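Skomholm Serving Tray, Small – Cream

Brand: Histier
Series: Skomholm
Item no.: 248
Color: cream
Shape: rectangular, rounded corners
Availability: in stock

Add to cart | Save for later | Ask a question about this product

Product information

The Skomholm is a small tray for one or two cups. We started to sell it in our shop in Erthorpe when customers asked for something lighter than the Bisgaard, which is a beautiful tray but needs two hands and a lot of space in the cupboard. The Skomholm you can carry in one hand, if the cups are not too full, and when it is not in use it stands on its side between the cutting boards.

The tray is made of melamine with a smooth matte finish. It has a low raised rim on all four sides, so a spoon or a small plate will not slide off when you walk. The floor inside the rim is flat. The matte finish shows fewer fingerprints than a shiny one, but it can take a stain from coffee or beet juice if you leave it overnight – please wipe it the same day.

The cream color is a warm one, with a little bit of pink in it. Some customers have ordered it to match pure white dishes and were surprised. Next to a white mug you will see the difference, and many people like it exactly for this. If you want a cold white, please look at the Bisgaard in Snow.

Size and load

The small Skomholm has place for two mugs of normal size, or one mug and a dessert plate. A dinner plate does not fit flat inside the rim. The maximum load is 1000 grams. This is enough for two full mugs and something sweet, but it is not a tray for a teapot together with cups. For that we recommend the large Skomholm.

Care

Wash by hand with warm water and normal dish soap, or put it in the top rack of the dishwasher. Do not use steel wool or scouring powder, the finish becomes shiny in spots and it cannot be repaired. Do not put the tray in the microwave or in the oven. Do not use it as a trivet. A mug with hot tea is no problem, a pan directly from the stove will leave a mark.

If there are brown rings from tea, make a paste of baking soda and water, leave it on the spot for 10 minutes and rinse. Do not use bleach.

On stone and wood countertops

The underside is smooth and has no rubber feet. On a stone countertop the tray can move a little if you push it, so for older persons or small children we also sell a set of thin silicone dots that you stick under the corners. They are sold separately and hold well in the dishwasher if you wait one day after you stick them on.

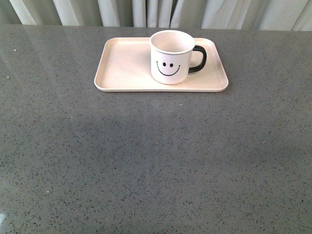
Cream tray with a white mug, on a speckled gray stone countertop.

Customer reviews

Karlijn Mertens
I bought two, one for the bedroom and one for my desk. The rim is lower than I expected, but it is enough. The color is nice with wood also. I take off one star for the sticker on the bottom, it was very hard to remove and I had to use oil.

Duván Cárdenas
Good size for the small counter in our apartment. We keep the sugar and the mugs on it, so in the morning everything is in one place. After one year of dishwasher it still looks good, only a few fine scratches.

Elvia Orozco
Please make it in green!

Questions from customers

Does the small tray fit inside the large one? – Segundo Sotelo
Yes, it lies flat inside the large Skomholm. You can store them together.

Can I order with our café logo on it? – Cristian Sánchez
Yes, from 100 pieces. Please write to us with your logo as a vector file. The print is one color and is placed in a corner of the tray. Printed trays should be washed by hand only, and they cannot be returned.

Delivery and returns

Orders are packed in cardboard with paper filling. You can return an unused tray in its original box, and we pay the return if it arrives damaged. In November the delivery can take a few days longer than usual.

You may also need
Skomholm Serving Tray, Large – Cream
Bisgaard Tray with Handles – Snow
Silicone dots, clear

Page updated Mar 12, 2022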